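Foro Clusico > Casa y orden > Baño y tocador
Tema: ¿Dónde dejáis el cepillo del pelo?

paloma_achterberg
15 de diciembre de 2025
Hola a todos, vuelvo con mis dudas de siempre (perdonad el rollo, que ya me conocéis). Llevo desde marzo ordenando el tocador y por fin he vaciado los cajones. El cepillo de madera siempre acababa tumbado en cualquier sitio, así que he pensado en darle casa en el recipiente de cerámica color crema, el del piquito naranja, que me tiene enamorada.

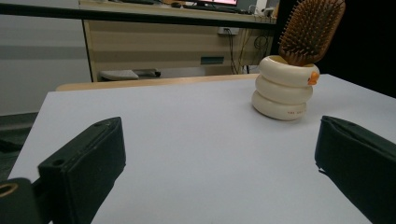

Otis Kowalczyk: yo no guardaría un cepillo de madera en cerámica honda, Paloma. Si queda una gota en el fondo, el mango se hincha. El mío duró 3 inviernos y acabó con una raja.

paloma_achterberg
Ay, Otis, no me asustes. Lo mío es un rincón seco, lejos del lavabo, y además lo bonito es poder cogerlo al pasar. Lo pongo con el mango hacia dentro y las púas al aire, un poco ladeado, que así se ventila.

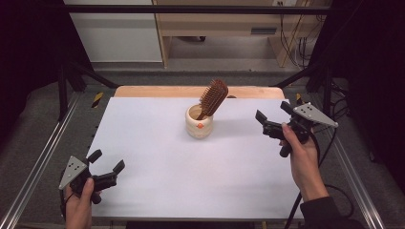 También probé a meterlo en una caja de Huvico con tapa, pero me daba pereza abrirla cada mañana y a los dos días el cepillo ya andaba otra vez por la casa. Prefiero tenerlo a mano, aunque coja algo de polvo.

heidrun_n
Pues yo estoy con Paloma, ¡qué gracia tiene ese recipiente! Eso sí, pon un disco de corcho en el fondo y os quedáis los dos tranquilos. Yo lo corté de un salvamanteles viejo, redondo, de unos 21 centímetros, y todavía me sobró para las macetas.

Jalen Benavides
Discrepo con mucho cariño: las púas de madera, mejor tapadas. En mi casa hay gato y no digo más. ¿Puedes enseñarnos el recipiente más de cerca, con el cepillo fuera?

paloma_achterberg
Claro que sí, Jalen, y gracias a los tres por la paciencia.
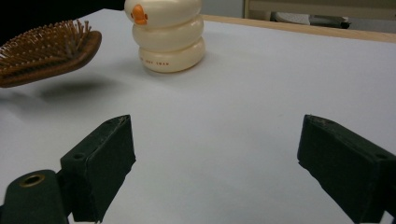 El recipiente del pico naranja, con el cepillo al lado.

Otis Kowalczyk
Vale, reconozco que es simpático. Con el corcho de Heiðrún me callo, pero revísalo de vez en cuando.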